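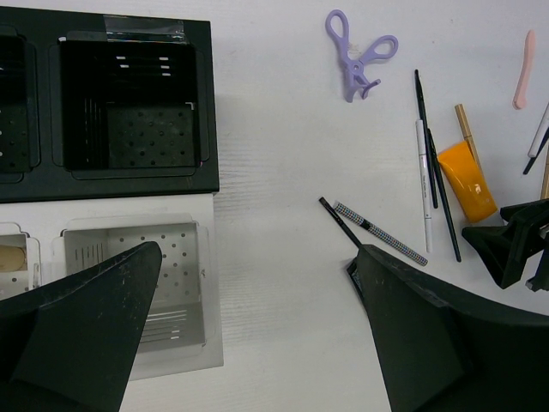 Siltanus table, wrist camera, during an item-sorting round.

Siltanus Open Day Recordings

Summary

The Siltanus Open Day Recordings are a set of two-arm tabletop demonstrations made in front of visitors at the Zidport open day in January. An operator guided a pair of robot arms by hand controls while visitors watched from behind a rope line and, at set times, asked for a particular item to be picked up. The task throughout was the putting away of small personal and desk items into open organizers.

The release contains 326 episodes. It is published by the Adomaitis Laboratory for the benefit of groups studying manipulation of thin and light objects, and of institutions that are planning public demonstrations of their own.

Contents

README (this document)
episodes/ one folder for each episode, numbered in order of recording
splits/ lists of episodes for training and for testing
notes/ operator log and visitor request sheets, transcribed
CHANGES a record of corrections made after first release

Each episode folder holds the camera video, the joint positions of both arms, the gripper opening values and a short text file giving the instruction as it was spoken or read to the operator. Times are stored in seconds from the start of the episode. Clock times are kept in the operator log only.

The occasion

Zidport opens its workshops to the public once a year. Attendance at the January open day was 4,000 across the site. No separate figure was kept for the Siltanus room, where visitors were free to come and go.

Demonstrations ran from 10:00 a.m. to 4:00 p.m. with a break at noon. Heino Sproģis and Aušra Lukoševičius operated the arms in turn. Dexter Tan spoke to visitors and passed their requests to the operator. Gediminas Paju was responsible for the equipment and for safety at the rope line. Myrtle Ferreira prepared the recordings for release and maintains this document.

A round began when the table had been laid out and the operator had called "ready." Visitors could then choose from a printed list of items. The operator repeated the request aloud before moving either arm. This added several seconds to the start of many episodes, and users who do not want the idle period should trim it using the motion_start field.

Workspace

The two arms are mounted at the near side of a white tabletop and reach away from the operator. The organizers stand toward the left side of the table. Loose items are laid over the remaining area without a fixed pattern. Several are very slender and lie almost flat against the surface, and this is the main difficulty of the task.

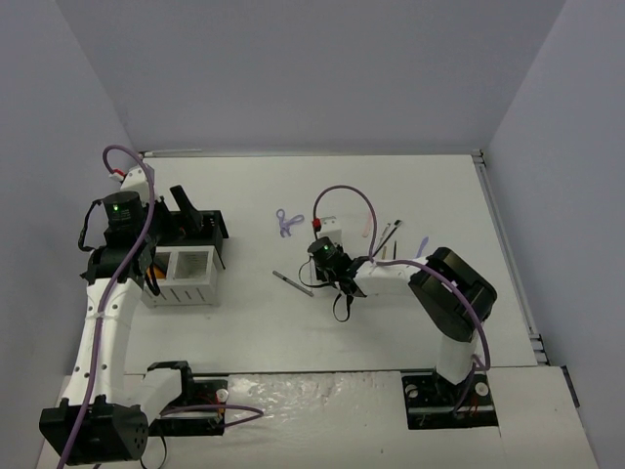 Operators were instructed to keep the arm nearest to the organizers clear of the other arm's path during a transfer. Where an item lay within reach of both arms, the choice was left to the operator, and practice differs between the two people who recorded. The operator field in each episode folder allows these to be separated.

No item was fastened down. Items that rolled or slid during a round were left where they came to rest unless they went out of reach, in which case the round was stopped and marked "halted." Halted rounds are included in the release.

Items

The set was chosen from things a visitor might keep in a desk drawer or a toiletry bag. It includes pens and pencils, slim plastic implements, a squeeze tube and a small lavender hand tool with looped handles. Layouts were changed between rounds, and a given item may be absent from any one episode.

Item names in the instruction files have been left as visitors gave them. The same object may therefore appear under more than one name. A table matching visitor wording to a standard name is provided in notes/item_names. Where a request could not be matched with confidence, the standard name has been left blank.

Cameras

Video was taken by small cameras mounted at the wrists and by fixed cameras at the workspace. The wrist views show the gripper fingers at close range and often hide the item at the moment of contact. The fixed views show the table as a whole but give little detail of thin items. It is recommended that both kinds be used together.

Reflections are present on glossy surfaces in many of the recordings. No correction has been applied for them. Exposure was set before the doors opened and was not changed during the day.

Splits

Of the 326 episodes, 16 are reserved for testing. They were drawn from both operators and from the morning and afternoon sessions. All other episodes are offered for training. Results reported on the test list should state whether halted rounds in the training list were used.
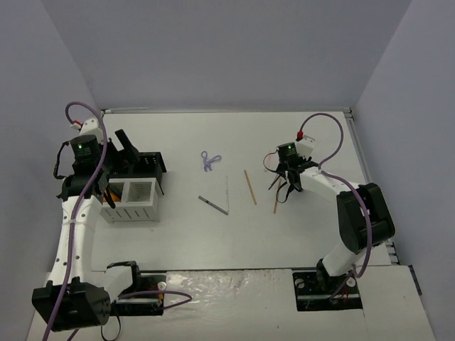 Siltanus table, fixed camera, both arms over the work area.

Visitors and privacy

No microphone recordings are released. Visitor requests were written down by Mr. Tan at the time and carry no names. Request sheets on which a visitor had added personal remarks were retyped with the remarks removed. Any user who finds material that appears to identify a visitor is asked to report it to the maintainer before further distribution.

Known problems

The pace of work is slower than in the laboratory's ordinary recordings. Operators paused to allow Mr. Tan to finish an explanation, and some pauses fall in the middle of a transfer.

The gripper opening values for the right arm were logged with a small constant offset in the first session. The uncorrected values are kept in gripper_raw, and corrected values are in gripper.

Several instruction files from the afternoon contain two requests, the second having been made before the first was complete. These carry the tag "double."

The recordings come from one room, one table and one pair of arms. They are not suited to measuring how well a method transfers to other equipment.

Use and terms

The recordings may be used for research and teaching. Commercial use requires written permission from the Adomaitis Laboratory. Redistributed copies must include this document and the CHANGES file.

Reading the files requires the Cladaden reader, version 2 or later. Earlier versions open the video but ignore the corrected gripper values without warning.

Maintenance

Corrections are issued as needed and listed in CHANGES with the episode numbers affected. Reports should be addressed to Myrtle Ferreira and should give the episode number, the camera and the time in seconds at which the problem occurs. Questions about the hosting of public demonstrations should be sent to Gediminas Paju, who can supply the floor plan and the operator checklist on request.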